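Remska Opens Textile Drop-Off Program to All Households

February 25, 2024

The Town of Remska will extend its textile drop-off program to every household within town limits beginning in April, the Department of Public Works announced. The program has until now been limited to residents of the Lewis Street and Budier neighborhoods, where it was introduced as a trial last year.

Under the expanded program, residents may bring unwanted clothing, bed linens, towels, curtains and similar household fabrics to any of 11 collection points. Items will be accepted in any condition, including those with holes, stains, missing buttons or broken zippers. There is no charge and no registration is required.

The Town Council approved the expansion at its most recent regular meeting. Funding will come from the existing solid waste budget, and no change to household collection fees is planned for the current fiscal year.

During the trial, 919 households took part at least once. The department had originally set a goal of 600. Staff reported that most visits took place in the first two weeks of spring and again in early fall, when many residents change over their closets. Collection schedules for the coming year have been adjusted to allow for more frequent pickups in those periods. 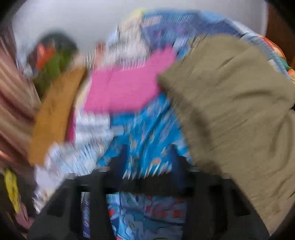 Material collected in Remska will be taken to the sorting center operated by Rinow Textile Recovery under a two-year agreement with the town. Goods that can be worn again are set aside for resale or donation. Cotton fabrics that are no longer wearable are cut for use as wiping cloths, and much of the remainder is shredded for padding and insulation. The agreement requires Rinow to provide the town with a written report every three months showing the weight of material received and how it was used.

According to the department's review of the trial, 73 percent of the material collected by weight was fit for reuse in some form. The remaining share consisted largely of damp or mildewed goods, along with items that should not have been placed in the program, such as carpet pieces, pillows and foam cushions.

Residents are asked to observe the following when preparing items for drop-off. Clothing and linens should be clean and fully dry. Items should be placed in a closed bag weighing no more than 25 pounds. Shoes are accepted only in pairs and should be tied or fastened together. Pockets should be checked before bagging, as neither the town nor its contractor can return personal property found during sorting.

The program does not accept rugs, mattresses, pillows, stuffed furniture covers with foam attached, or fabric that has come into contact with paint, motor oil or other chemicals. These should be brought to the Budier Road transfer station, where the usual disposal rules apply.

Collection points will be located at the Town Hall parking lot, the Lewis Street Library, the Budier Road transfer station, both fire stations and six school parking lots. Bins at the schools will be available only after 4 p.m. on school days and throughout the day on weekends and holidays. All other locations may be used at any time, with the exception of the transfer station, which keeps its posted hours. Bags should not be left on the ground beside a full bin. Residents who find a bin full are asked to use another location or call the department so that a pickup can be arranged.

Residents who are unable to travel to a collection point because of age or disability may request a home pickup. Requests must be made at least five business days in advance, and each household may receive up to four pickups a year. Apartment building owners and managers who wish to host a bin on their property may apply through the department. Applications will be reviewed in the order received.

Existing charity donation boxes in the town are not affected by the expansion. The department encourages residents who already give clothing to local organizations to continue doing so and to use the town bins for items those organizations cannot accept.

A printed guide listing accepted items and all collection points will be mailed to each household with the next water bill. Copies will also be available at the front desk of Town Hall and at the Lewis Street Library. Questions may be directed to the Department of Public Works, Solid Waste Division, during regular business hours.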